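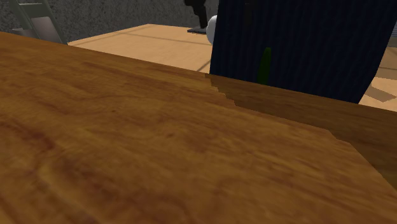
wood grain. thread below

So I nearly lost 154 dollars to a fake puppy crate store this month and I want to write it all down while I'm still mad. Long thread, sorry, mute me if you need to.

Background: my friend Ye-ji is getting a dog and I offered to buy the crate as a present. Crates are not cheap! Everybody and their cousin is getting a dog right now and the good ones were sold out at all my usual places.

I searched for the exact model name and up popped a shop called Prandby. Nice clean site. Little paw print logo. The crate was in stock, in the color she wanted, and the price was 50 dollars under everybody else.

I know. I KNOW. You don't have to reply with the eyes emoji.

In my defense it wasn't one of those ninety-percent-off deals. I would have laughed at ninety percent off. Fifty bucks off a big crate just looked like a decent sale, and I think that's how they want it to look.

Put it in the cart, typed in my address, got to the payment page. It had all the card logos at the bottom. I clicked the card option and got a red message saying card payments were "temporarily paused due to high order volume" and would I like to pay by bank transfer instead, with free shipping as a thank you.

And I sat there thinking ooh, free shipping. That's where my head was at. I had my banking app open on my phone.

The account name they gave me wasn't Prandby. It was Vorach something-or-other Trading. I figured, ok, parent company, lots of shops do that. I was doing their work for them at this point.

What saved me was that my bank makes you wait before you can send money to somebody new. I've complained about that wait so many times. I take it all back.

While I was waiting I messaged Ye-ji to say the crate was handled, and she asked for the link so she could check the measurements. Then a few minutes later: "why does the about page say they sell kitchen taps"

Reader, it did. Second paragraph. "Our family has been passionate about quality kitchen taps for two generations." They had copied the whole page from some plumbing shop and swapped out the name at the top and forgotten the rest.

So then I went digging. Things I found in one evening, with no special skills, on the couch:

The reviews. There were 11 of them on the crate page, all five stars, and three were word for word the same with different first names. One said "my son loves to wear it to school." It's a dog crate.

The phone number rang and rang and then went to a full mailbox.

The address was a real street, but when I looked it up on the map the numbers stopped well before theirs.

The web address had been registered 10 days before. You can look this up for free, search for "whois" and paste in the site. The footer said "trusted since 2009" so that was nice.

I also pasted a line from their shipping page into a search, with quote marks around it, and got another shop called Zollon with the same layout, same fonts, same "high order volume" message. Zollon sells garden furniture. Different logo, that's it.

I canceled the new payee in my banking app before anything went out. Then I called the bank anyway, using the number on the back of my card, and waited on hold through the entire back catalog of pan flute.

The guy who picked up was so nice about it. He said if I had sent the money I should call right away, like that minute, and not wait to see if a package turned up, because a transfer is a lot harder to pull back than a card charge. He also told me to watch out for a follow-up.

I said what follow-up. He said they've got your email and phone number now, so somebody may get in touch pretending to be the courier, or the shop, or us.

Friends, it took two days. Text message: "Your parcel is held, pay small fee to release." I didn't have a parcel! I didn't have an order! Deleted, blocked, reported as junk.

Then an email from "Kong Recovery Services," who had heard I was the victim of an online scam and could get all my money back for a modest upfront charge. I hadn't lost any money. They were offering to recover money that was still in my account. Incredible confidence.

Please tell your parents about that second kind especially. My neighbor Muammer Dağdelen read my first post about this and knocked (stood way back on the path, we're all being good) to tell me it had happened to him with a lawnmower. He lost the lawnmower money and then he paid the recovery people too. He hadn't told anybody, he was embarrassed.

He said I could share that, by the way. He wants people to know. He's a retired bookkeeper and about the most careful man on our street, so if you're thinking only silly people fall for this stuff, no.

OK so what I do now, since a bunch of you asked:

Card only for any shop I haven't used before. If the card option is mysteriously broken, I'm out.

I read the about page. All of it. Looking for taps.

I search the shop name plus the word scam, and I look at reviews somewhere other than the shop's own site.

I send the link to one other person before I pay. Ye-ji found the problem in less time than it took me to find my slippers, and all she was doing was looking for the measurements.

I changed my password too. I'd made an account on the Prandby site with one I use (used!!) on other places. That was a fun afternoon of changing logins.

I reported both sites. Prandby was gone when I checked this morning, Apr 25, 2020. Zollon is still up, so don't buy a bench there please.

Ye-ji borrowed a crate from her sister in the end. The puppy comes next week and yes I will be posting pictures, stop asking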